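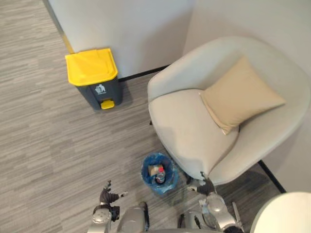 Bin by the armchair, October, mid-morning

Yellow lid, pedal, slate-grey body, parked against the wall next to the tub chair. Plidden say the pedal is good for years. I'll believe that when I've trodden on it for a few. It is meant to be the general waste bin for this corner, and I still think it's a daft spot, with the chair so near that people will lob things from the seat and miss.

The real question is the liners. Oltinora sell the blue ones in packs of 200 and call them heavy duty, holding up to 186 litres, a figure I can't square with anything we own. A liner that big in a bin this size just means a lot of spare plastic bunched under the lid. The old Clovesen ones were dull and cheap and I had no quarrel with them.

Blue bag out this morning. Glossy stuff, creases as soon as it's gripped, and the bottom edge goes into a ragged bunch. I don't trust "heavy duty" on the strength of a label. Plan is to run 2 packs before anyone orders more, and write down every split.

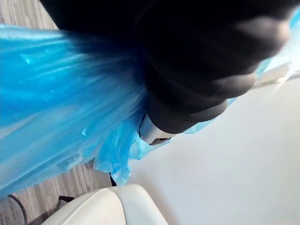

Yamuna Pai reckons I'm being unfair, that the spare plastic is what lets you tie the neck properly, and that the Clovesen bags split all last winter while I wasn't emptying them. Possibly. Still want the splits written down.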